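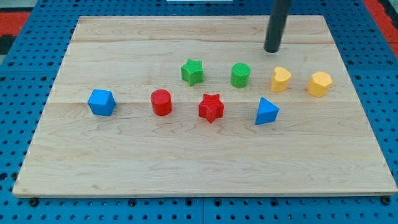 Taller de manipulación robótica
Apuntes de la sesión 3: empujar piezas en un plano
Profesora: Verena Lüthi. Prácticas: Brigitta Frei

Bienvenidos otra vez. Ya sé que muchos llegáis con ganas de que el brazo levante cosas, y os prometo que ese día llegará, pero antes quiero que le dediquemos un rato largo (más largo de lo que os gustaría, me temo) a algo que parece mucho más humilde: empujar. Empujar una pieza hasta donde uno quiere tiene bastante más miga que cogerla, y casi todo lo que aprendáis hoy os va a servir después para el proyecto Wastbridge.

1. Repaso rápido

En la sesión anterior vimos cómo pasar de las coordenadas de la cámara a las del tablero. Si todavía os baila la matriz de transformación, volved a los apuntes 2 antes de seguir, de verdad, porque hoy la usamos sin explicarla. Recordad que trabajamos con el origen en una esquina del tablero, el eje x a lo largo del borde delantero y el eje y hacia el fondo. Las unidades son milímetros. El curso pasado un grupo mezcló milímetros y centímetros y estuvo una tarde entera buscando el fallo en el controlador, que el pobre no tenía culpa de nada.

2. Qué pasa cuando empujamos

La punta del brazo es un cilindro vertical de extremo redondeado, así que el contacto con la pieza, visto desde arriba, podemos tratarlo como un punto. Si la línea de empuje pasa por el centro de fricción, la pieza se traslada sin girar. Si no pasa, gira, y gira más cuanto mayor sea la distancia entre esa línea y el centro. Suponemos movimiento cuasiestático: vamos tan despacio que la inercia no cuenta.

Ahora pensad en las formas con las que trabajamos. El cubo azul ofrece caras planas y perdona bastante. Los cilindros, el rojo y el verde, no tienen ninguna orientación preferida y se escapan hacia un lado en cuanto el contacto se descentra un poquito. Las estrellas son mi debilidad: si la punta entra en el hueco entre dos brazos, la pieza queda casi encajada y se deja llevar muy bien, pero si tocáis el extremo de un brazo os va a girar seguro. El corazón amarillo tiene una hendidura entre los lóbulos que podéis aprovechar de la misma manera. Con el prisma triangular azul y el hexagonal amarillo, buscad siempre el centro de una cara.

3. Instrucciones en lenguaje natural

El programa Prinano recibe una frase y devuelve una pieza y un destino. Hay que escribir las frases con cuidado. «Empuja la estrella» es ambigua, puesto que tenemos una roja y una verde; «empuja la pieza azul» también lo es, por el cubo y el triángulo. En cambio, «empuja el corazón» basta por sí sola. Fijaos en que cada color se repite, así que el color a secas nunca identifica una pieza, mientras que la forma a veces sí. También valen las relaciones («lleva el cilindro verde junto al hexágono»), pero entonces tenéis que decidir qué significa «junto a» y dejarlo escrito en la memoria.

4. Procedimiento de la práctica

Encended el controlador y esperad a que termine la calibración. Comprobad que la punta baja sin rozar la madera; la altura de trabajo es de 6 mm sobre el tablero.

Colocad las piezas con separación suficiente para que la punta pueda pasar entre ellas. Dejad libre la mitad delantera, que es la zona de destino.

Ejecutad primero la trayectoria en vacío, con la punta levantada, y solo después en contacto. Velocidad máxima: 69 mm/s. Sé que el brazo puede ir más deprisa. No hace falta que me lo demostréis.

Entre empuje y empuje hay que levantar la punta, retroceder y volver a localizar la pieza con la cámara. No os fiéis de la posición prevista.

Guardad cada intento, también los malos, que suelen ser los más interesantes de comentar. Necesitamos 100 intentos por grupo y Brigitta os enseñará cómo nombrar los archivos antes de la pausa.

5. Para entregar

a) Un dibujo de la trayectoria prevista y la medida para una pieza con caras planas y para un cilindro.
b) El error final de posición y de giro en cada caso, con un párrafo sobre la diferencia.
c) Vuestra lista de frases, señalando las ambiguas y cómo las habéis corregido.

La memoria se entrega en enero, en la carpeta del grupo. Si usáis la biblioteca Pillance para la parte gráfica, indicad la versión. Las dudas sobre el montaje, a Brigitta; las de teoría, a mí, y pasaos por el despacho sin apuro, que me encanta hablar de estas cosas.

Lectura para la próxima sesión: capítulo 6 del manual de Hauser, hasta el apartado de conos de fricción.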